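Stendum rules

The Stendum rules are a set of regulations for amateur stand-up grappling and striking contests, used mainly by clubs in the Jurnuvden league. They combine gloved punching above the waist with clinch throws and trips, and exclude kicks, knees, elbows and all fighting on the ground. Bouts under the rules are scored round by round by three judges seated on separate sides of the contest area. The name comes from the hall in which the first interclub matches were held.

Origins

Before the rules were written down, clubs in the Jurnuvden league held mixed cards on which boxers and wrestlers met under terms agreed by the two corners, often on the morning of the contest. Disputes were common. A throw might be worth a point at one club and nothing at another, and there was no shared view of how long a clinch could last before the referee had to separate the contestants.

The first common text was drafted by Hậu Tôn, a referee and former lightweight who had officiated under several of the local agreements. It ran to four pages and dealt almost entirely with the clinch. Sections on weight classes, gloves and judging were added after the first season, when the league secretary asked that the document be made complete enough to stand without reference to other codes. The Nghiêm club adopted the full text first and the Brorik club followed in the next season.

Contest area

Bouts take place on a square mat with no ropes. An inner line marks the working area and an outer line marks the edge of the safety border. A contestant who steps over the outer line with both feet is returned to the center and given a verbal warning. A second step out in the same round costs one point. If both contestants cross the line while in a clinch, no penalty applies and the bout restarts from a standing position.

The mat must be of one firmness throughout. Joined sections are allowed if the seams are taped on the upper side. Corners are set diagonally opposite each other, and each may hold two seconds, only one of whom may step onto the mat between rounds.

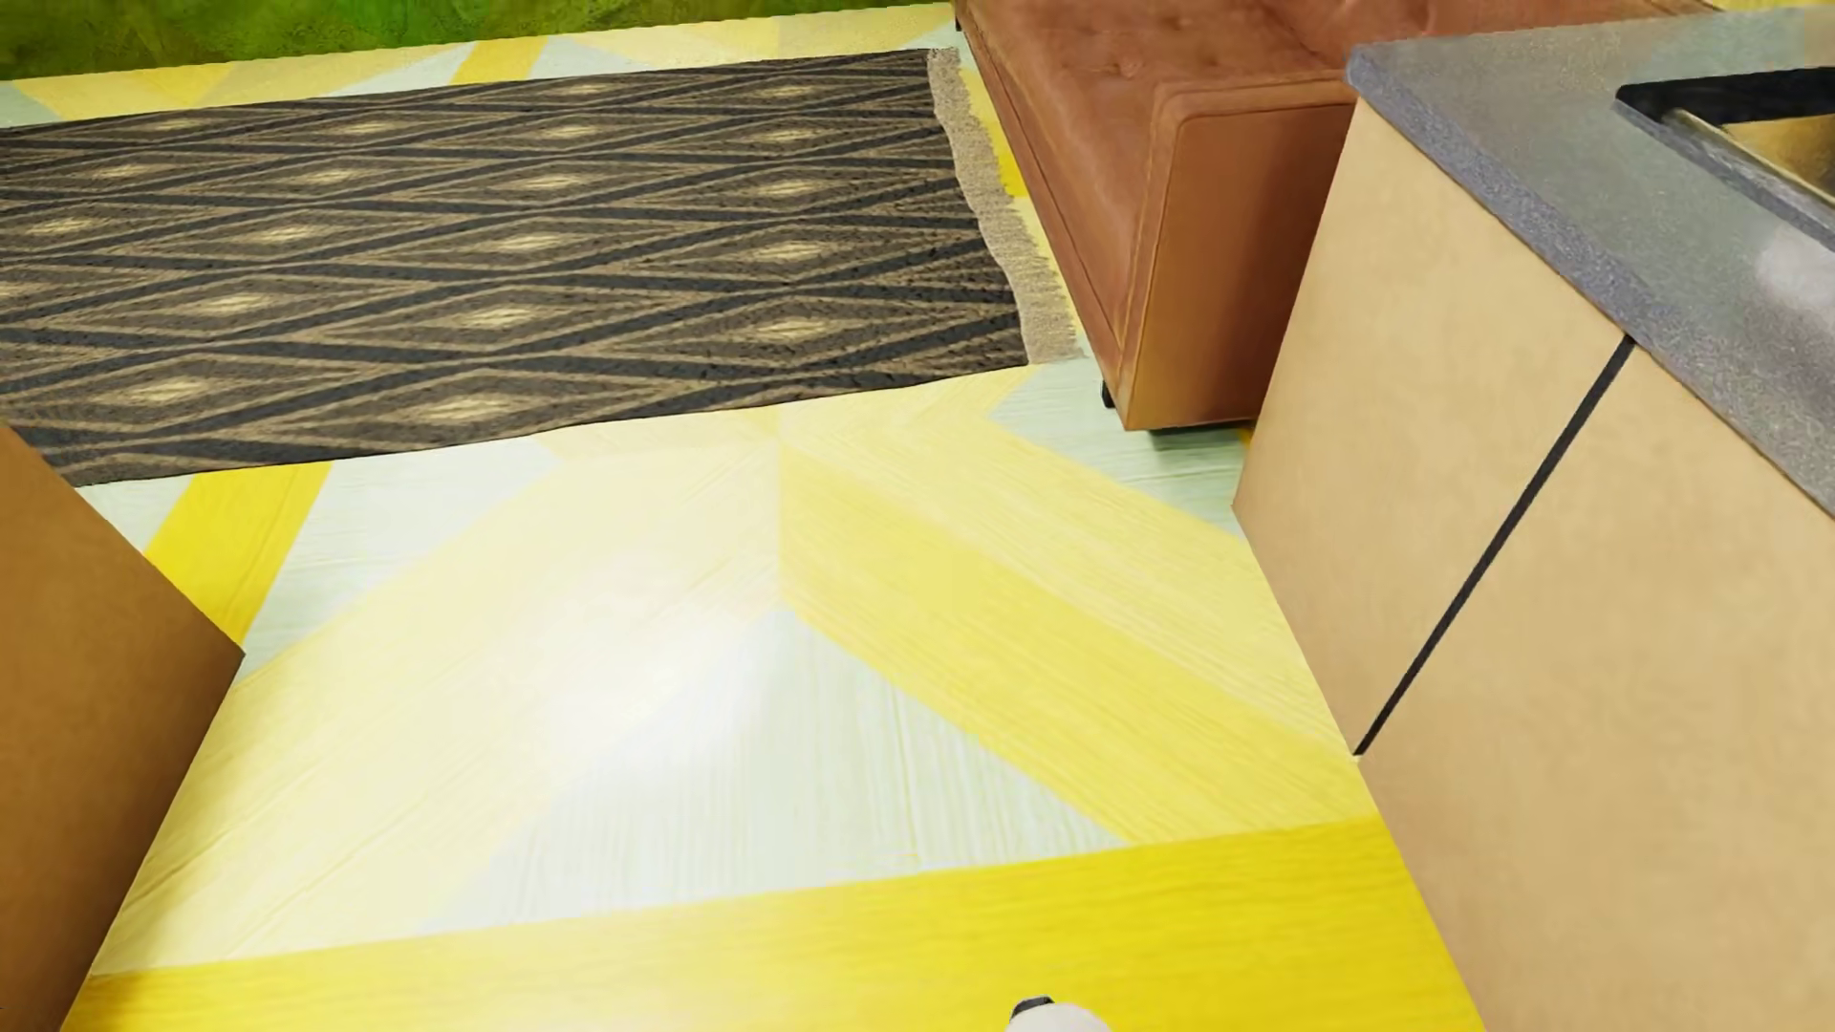
Rounds and timing

A senior bout consists of four rounds of two minutes, with one minute of rest between rounds. Junior bouts have three rounds of the same length. The clock is stopped for injuries, loose equipment and penalties, but not for clinches. Evening cards are normally held on a Wednesday, and the rules require the weigh-in to close two hours before the first bout.

A clinch may last up to eight seconds. The referee counts silently and calls "break" when the limit is reached. Both contestants must then take one full step back before striking. Hitting on the break is treated as a serious foul.

Scoring

Each round is scored on a ten-point basis. The winner of the round receives ten points and the loser nine or fewer. Judges are told to weigh clean punches and completed throws equally. A throw counts as complete when the opponent touches the mat with any part of the body above the knee and the thrower stays on the feet. If both go down, neither is credited.

Three completed throws by the same contestant in one round produce a score of 10-8 or wider, whatever the balance of punching. A knockdown from a punch is followed by a standing count of eight. Two such counts in a single round end the bout.

A bout that goes the full distance is decided by the cards of the three judges. If two judges score for one contestant and the third scores a draw, the result is recorded as a majority decision. Level cards are allowed in league matches. In knockout events an extra round of one minute is added, and each judge must name a winner.

Weight classes

The original text listed weight limits in pounds. There are five senior classes, the lowest with a limit of 122 pounds. Junior contestants are matched by weight and age, and the lightest junior class has a limit of 89 pounds. Contestants who miss the limit may try again once before the weigh-in closes. After that, the bout can go ahead only as an exhibition and has no effect on league standing.

Equipment

Gloves have open palms and padded knuckles, which allow the wearer to grip an opponent's body or upper arm. Gripping the clothing, the glove or the back of the head is forbidden. Headgear is required for juniors and optional for seniors. Mouthguards are compulsory at all levels. Shoes must have flat, soft soles without raised edges.

Use

League records list 452 bouts completed under the rules. The largest single card was staged at Brorik before a crowd of 3000. Later revisions have been minor, with most concerned with glove padding and the wording of the outer line rule. A proposal to permit low kicks was put to the member clubs and rejected, and the section on permitted strikes has kept its original wording.

See also

Jurnuvden league
Clinch fighting
Ten-point scoring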